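Print this page | E-mail this article

3.2 Work surfaces and the perception of glare

The second part of the study dealt with the surfaces on which sorting and packing are carried out. The Bomanden site had replaced its painted benches with pale pine tabletops in June, and the Negash site had kept its older, darker ones. Both sites handle the same range of small household goods, and both use the packing procedure set down by Mundura. The two groups could therefore be compared without any change to their ordinary work.

A total of 300 packing tasks was recorded at each site. Each task began with an uncleared table and ended when the surface was ready for the next order. Workers were not told which features of the table were of interest. After each task they completed the short form of the Presenness scale, which asks how easily the person could find, reach and put down the items in use.

Workers at Bomanden spoke well of the pine in general terms. It was described as warm, clean-looking and pleasant to rest the forearms on. Complaints were few but consistent, and 83 of the 300 forms from that site mentioned reflected light. The difficulty was greatest where a bright patch fell across the middle of the table, the area in which most of the handling takes place. Clear tape, thin film and white labels were reported as hard to see against it. Brown or dark items caused no such trouble and were often placed away from the center in any case.

The visible grain drew a smaller number of remarks. Several workers used the bands of the wood as a guide when lining up a carton or a sheet of paper, a habit that had not been foreseen in the design of the form. Where the sheen was strong the grain faded from view, and the guide was lost with it. This effect is shown in Figure 2, in which the lines of the pine are distinct in the upper part of the table and give way to a whitish area toward the lower right.

At Negash, glare was seldom mentioned. Workers there objected instead to the general dullness of the tables and to the difficulty of noticing dust and scraps when clearing up. The two sets of complaints are — in our view — best treated as separate matters. A matt finish on pale wood may answer the first without bringing in the second, although no table of that kind was available for trial.

Figure 2. Pine tabletop with reflected light across the grain.

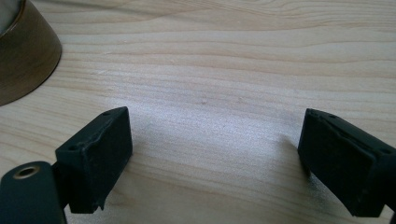

Gun-woo Kong, in written comments on this section, asked whether the lamps might be moved before any table is refinished, and noted that a matt surface tends to hold tape residue and would need more frequent cleaning.

Contact the editorial office | Copyright, all rights reserved | Back to top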